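Tuesday, April 15, 2025 - bench notes, Eslow evaluation

Second session with the Lilau handling kit on trial from Rollholm. The quote covers the wrist adapter, two sets of fingers, the wrist camera and a year of software updates. Loan runs out in 5 days, so these notes are mostly for the purchase decision. Oleksandra Sirko ran the operator station, I kept the log.

## Setup

- Robot standing on the carpet next to the yellow cabinet. Kit gripper on the right arm, our own multi-fingered hand left on the left arm.
- Force limit at the Lilau default. Last session we had it lower and could not separate slips from bad approaches.
- Wrist camera on the kit mount. Exposure locked after warm-up - auto exposure hunts badly over the black plastic.
- Controller firmware is the one the kit shipped with. Rollholm has a newer build but the release notes mention a changed homing sequence, and I don't want that variable in here.

## Bin picking, molded covers

Black shells with raised ridges, glossy, in the translucent bin with cardboard in the bottom. Same type of part as the Humphreys job from December, which is why we care about it. The curved faces leave very little flat area for the paddle finger.

Approach from the right side of the bin, gripper angled down. The wrist clears the rim if the elbow stays high. When the planner drops the elbow, the cable loop at the wrist is the first thing I worry about. Rollholm sells a shorter harness as an option. It should be standard.
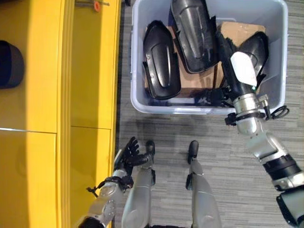

## Pick results

Log has 124 attempts across both sessions, good enough to compare against our old fingers but not to quote to anyone. Observations:

- Best grips are across the ridges. Grips along the smooth face tend to rotate on lift.
- A part leaning on the bin wall is easier than one lying flat.
- Cardboard shifts when a finger pushes on it. Detector sometimes returns the cardboard edge as a part boundary. Software problem, not held against the kit.
- Finger swap takes around 2 minutes with the supplied key. The manual gives the torque value in one place only, in a footnote.

## Close work at the table

Moved to the white surface with the wood edge to see how the camera and fingers cope with small features. Target was the big rounded housing, dark gray, with the knurled band and the row of small tabs under it. The tabs are the awkward part: boxy, black, and tucked in under the lip.

The camera mount earns its price in this position. Both fingers stay in view and so do the tabs.
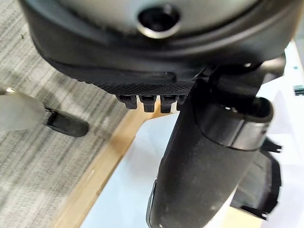 Depth estimate was still noisy on the black surfaces, so Oleksandra set the final approach by eye and stored the pose. The near finger blocks part of the view on the right, and the mount has no offset adjustment to get around it. Asked Rollholm whether a side bracket exists. They are checking.

Backlash at the fingertips feels small but I have not measured it. Dial indicator is in the other lab.

## Cost and open items

Extra finger sets are 489 each, which is steep for molded parts. We could print our own paddles if Lilau will release the mounting pattern.

- [ ] Get price for short harness
- [ ] Repeat the smooth-face grips with the rubber pads fitted
- [ ] Measure backlash before the kit goes back
- [ ] Ask if the newer firmware can be rolled back
- [ ] Oleksandra to export the stored poses and copy the log to the Eslow share

Leaning toward buying the adapter and camera mount, one finger set only. Will hold the order until the harness price comes in.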